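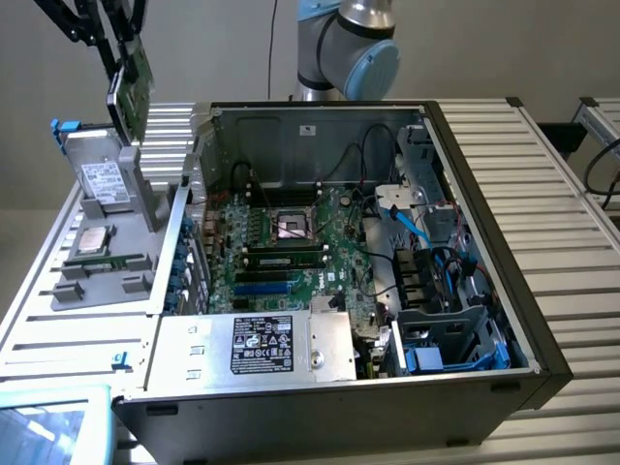

I lost most of an afternoon in May to a card insertion that kept faulting, so I'm writing down how I cleared it in case your cell does the same thing. Mine runs Stirero, and the message was a force limit stop at 20 newtons, every time, with the card still above the slot. My first move was to raise the limit to 50. Please don't do that! All it bought me was a bent contact on a donor card and a very bad mood.

Step 1. Stop the program, drop to manual mode and back the arm straight up. No sideways moves while anything is still in the case.

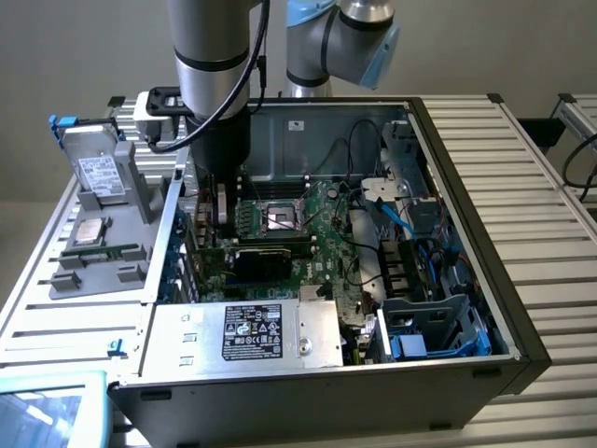
Next I check the cable slack, and I do it at the lowest pose in the whole program (mine was fine at home and tight at the bottom, which is how I missed it). Jog down slowly with the wrist just over the board and look at the black cable running down beside the arm to the side of the wrist. If it pulls tight anywhere, your force reading has the cable in it too. I gave mine more loop and re-zeroed the sensor.

Step 3. Check the grip. Close on the card, lift it clear, and look at it from the wrist camera. You want the card edge parallel to the slots. Mine had a tilt I could only see once I zoomed in, so I regripped lower and saved that as a new pick point. 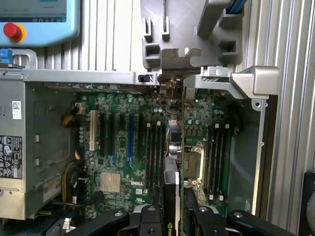
Ereck wrote in after the first version of this page to say that re-zeroing should happen with the card already in the fingers, or its weight ends up in every reading. Good catch, and I've changed my routine to match.

Step 4. Put the limit back to 14 and run the approach at 16 percent speed with your hand near the stop button. If it faults again, go back to the cable before you touch any numbers.

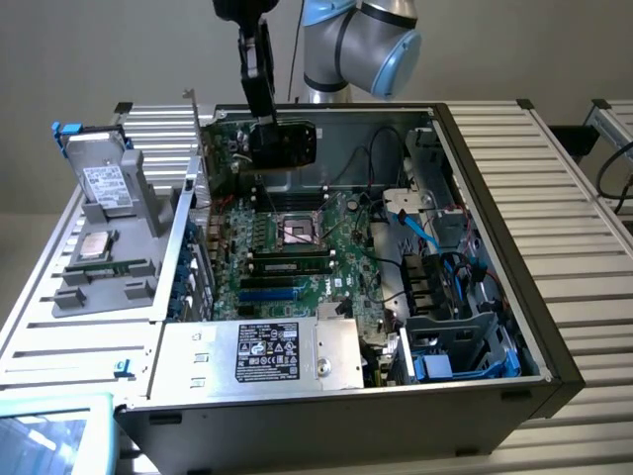 Gripper with a part held just over the board.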